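Protokoll der Arbeitsbesprechung Prüfplatz und Materiallager
Freitag, 9. Juni 2023, 9:30 bis 10:40 Uhr
Standort Parnulham, Raum 4

Anwesend: Consuelo Robles (Leitung), Rocío Figueroa (Protokoll), je eine Vertretung Einkauf und Werkstatt
Entschuldigt: Vertretung Traddale

## 1. Protokoll der Sitzung vom Mai

Ohne Änderung genehmigt. Der offene Punkt Regalbeschriftung geht an die Werkstatt über.

## 2. Bestand Probekörper

Figueroa berichtet über die Inventur. Sollbestand laut Liste 3.263 Stück, gezählt wurden 3.187. Die Differenz betrifft überwiegend ovale Körper aus der Lieferung Plenine. Ein Teil davon wurde vermutlich nach Versuchen entsorgt und nicht ausgetragen. Die Liste wird auf den gezählten Stand gesetzt; Entnahmen werden ab sofort am Platz eingetragen, nicht mehr gesammelt zum Wochenende.

## 3. Ovale Probekörper, Halten und Ablegen

Robles stellt den Stand am Gestell vor. Gearbeitet wird derzeit mit der blassgrünen Ausführung mit glatter Oberfläche. Strittig war die Lage des Körpers im Greifer. Die Werkstatt bevorzugt eine Aufnahme weit unten, mit Überstand nach vorn - der Einkauf weist darauf hin, dass die Maßblätter von einer mittigen Aufnahme ausgehen.

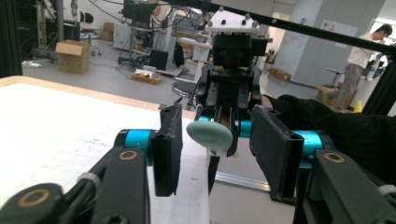 *Abb. 1: Ovaler Probekörper, blassgrün, im unteren Bereich des schwarzen Greifers gehalten.*

Festgelegt wird die Aufnahme unten. Die Maßblätter werden angepasst. Bei Arbeiten am Gestell sind Handschuhe zu tragen, auch beim bloßen Umsetzen eines Körpers. Die Schrauben der oberen Montageplatte kommen in die wöchentliche Sichtkontrolle.

## 4. Nachbestellung

Angebot Sandoval liegt vor, Mindestmenge 300 Stück, Lieferzeit bis zu vier Wochen. Plenine hat auf die Anfrage noch nicht geantwortet. Beschluss: Bestellung bei Sandoval über die Mindestmenge, Farbe unverändert. Eine zweite Farbe wird zurückgestellt.

## 5. Verschiedenes

- Die Schubladen unter dem Messtisch werden neu eingeteilt, Kleinteile nach links.
- Traddale bittet um leihweise Überlassung von Probekörpern. Klärung durch Robles - Ausgabe nur gegen Leihschein.

## Aufgaben

| Aufgabe | Zuständig |
|---|---|
| Bestandsliste korrigieren | Figueroa |
| Maßblätter anpassen | Werkstatt |
| Bestellung Sandoval auslösen | Einkauf |
| Rückmeldung an Traddale | Robles |

Nächster Termin wird per Rundmail abgestimmt.

Für das Protokoll: R. Figueroa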